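3.2 Materials and table layout

The sorting tasks used ordinary household items, most of them bought from Kukinell and the rest taken from the Eltero set described by Correa. We wanted things that differ in shape and stiffness but still fit together on a small table. The set was fixed before the first session and kept the same through all 33 trials. Items were replaced only if they broke.
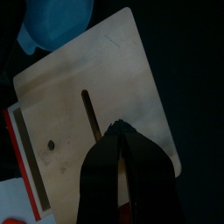 Wear was not treated as a fault. Marks on an item change how people recognise it, and a set that is cleaned back to new after every trial says little about objects in daily use. The pale wooden board in Figure 2a, with its long slot and small round hole, has greyish smudges and stains on its surface, and we left boards of this sort as they were. Plastic items were rinsed in warm water at 7 in the evening and left overnight.

Layouts followed the Drukuritz scheme, in which each item has a home position and a permitted turn to either side. Seven layouts were drawn up. Tall items could stand next to low ones, and overlap was allowed where one item could still be lifted clear. 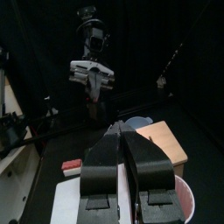
The background was kept dark in every layout. In an earlier pilot on a pale table, light items were hard to tell from the surface and trials had to be repeated. With the dark table the edges of bowls and paper goods stood out well enough for two raters to agree on placement without further marking.

Figure 2. (a) Board with slot and hole. (b) Light wooden box, bowl and cup. (c) Back row of a layout, with the light blue bowl at the left end.
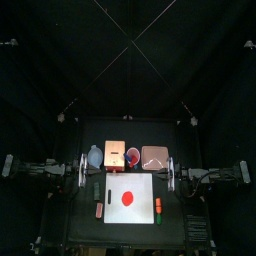
3.3 Scoring

A placement was scored as correct if the item lay within 70 mm of its home position. Items resting on another item were scored separately.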